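Wanted: two people to help finish a home-built gripper, Wurkholm shared workshop

I doubt a homemade gripper will ever sort bottles faster than a bored teenager. Vivek Malhotra thinks it will. We need hands to settle it, evenings, 8 weeks, no pay.

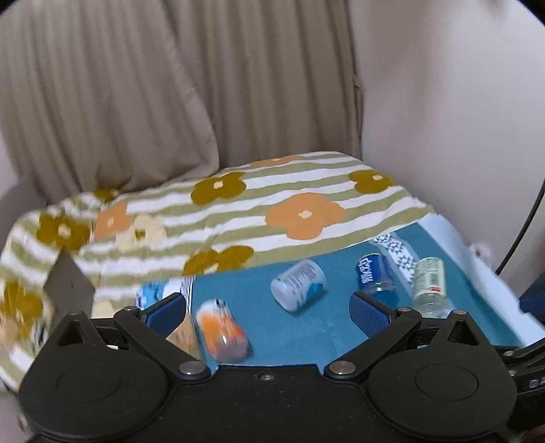
You should be able to solder, read somebody else's code and say so when a result looks too good. Vivek claims it picks up nearly 91 percent of what he puts in front of it. I'd like that number checked by people who didn't build the thing.

No robotics degree needed. If you want to talk about the future of work, please apply elsewhere.

Write to Shalini Rathore at Wurkholm.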